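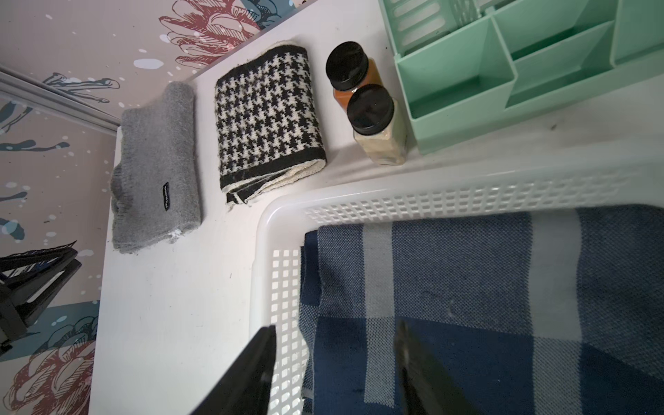
2018-02-09, Dollstead, wool bench

Third go at the wash test and I think I'm finally getting somewhere! Same plan as before: knit swatches from the Kukberg yarn, 50 g of wool per tub, lukewarm water, no wringing. The only thing I changed is the soap. The Surkus flakes left that sticky feel on everything last time (two rinses and still there), so today's batch got the Bravo liquid instead, 7 ml to a tub. Probably still too much. It foamed like crazy. 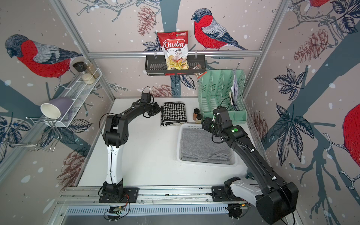 Folded houndstooth, bullfinch wallpaper behind it.

Soaked the swatches for nearly 44 minutes, which was supposed to be half an hour, but I got stuck on the phone with the yarn shop. Shrinkage on the plain stockinette is tiny, I had to measure it twice to believe it. The ribbed one is another story. It pulled in sideways and now looks like a cuff for a very skinny wrist. My guess is the cast-off was too tight to begin with, so I'm not blaming the soap yet.

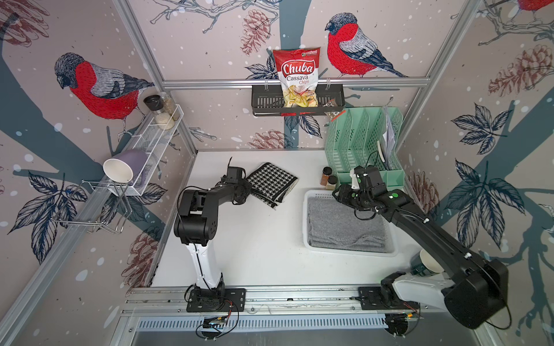 Pinecones and bullfinches on the walls, houndstooth on the table.

Pilling: rubbed each dry swatch 300 times against canvas, by hand, and my shoulder would like a word. The brushed yarn fuzzed up early and then sort of stopped, while the smooth one kept making little balls the whole way through. I would have bet on it going the other way.
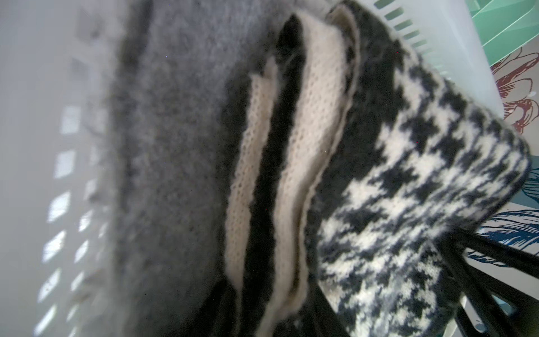 Anyway, I want to run the smooth yarn again with a tighter gauge before writing it off. Also need to try vinegar in the last rinse, and to label the tubs BEFORE filling them. The tape won't stick once they're wet. Kukberg's new colors don't come in until April, so the dark shades have to wait.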